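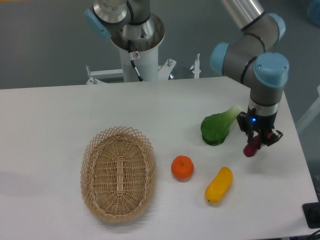

# How to fill a shallow wicker basket with fruit and veg

Updated Mar 17, 2023 by Cadi Ifans

A shallow oval basket is harder to fill than a deep bowl. There is little height to hide mistakes, and anything round rolls to the middle as soon as you pick it up. The method below works for real produce, for play food, or for a mixture of the two.

## What you need

- A low basket, oval if you have one
- One or two round things, such as a mandarin or a plum
- One long thing, such as a banana or a yellow pepper
- One leafy thing, such as pak choi
- A clear table, preferably pale
- A dry cloth

My own basket came from Arkirico and the play food is mostly Biditz, but neither matters much. Look for a basket with a closely woven base. An open lattice is fine round the rim.

## Before you start

Empty the basket completely and turn it over. Tap the base to get rid of crumbs and bits of stalk, then wipe the inside with the cloth. If the weave is very dusty, use a soft brush and work along the reeds.

Real produce should be dry before it goes in. Shake pak choi well over the sink and leave it on a towel for 3 hours. Play food only needs a wipe.

Put the basket to one side of the table and lay everything else out on the other side with gaps between. You can then see the colours together and swap anything that looks too similar to its neighbour.

## Filling it

1. Start with the leafy item. Lay it lengthwise with the leaves towards one end of the oval and the stalk along the base.
2. Put the long item on the other side, at a slight angle. A curved one should follow the curve of the rim.
3. Set the mandarin in the space between the two. Lower it in and let go once it has settled.
4. Add the dark red or purple item last, next to the pale part of the stalk.

Stop there and look at it from standing height. Most people add too much at this point.

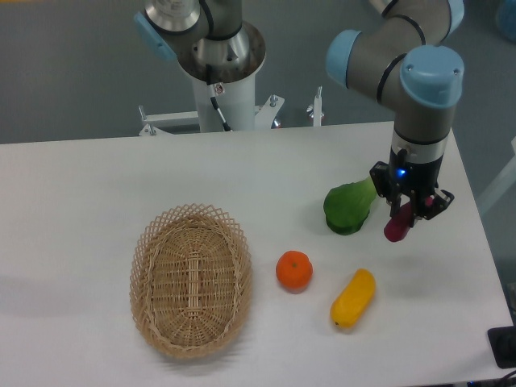 If something rolls, take it out and move the long item closer in, then put the round one back. Don't wedge things with paper. It shows through an open rim.

Move the basket by holding it underneath at both ends. Lifting by the rim pulls the lattice out of shape over time, and a 200 g load is enough to do it on a cheap one.

## Taking it apart again

Work in the opposite order, round things first. Real pak choi goes back in the fridge the same day. Mandarins can stay out, but turn them over every morning and check the undersides for soft spots.

Play food can be stored in the basket if it has a shelf to itself. I keep mine in a cotton Asante bag, with the basket upside down on top.

## Sizes

For a bigger basket, add a second long item before you add more round ones. For a very small one, leave out the greens and use two fruits of different colours.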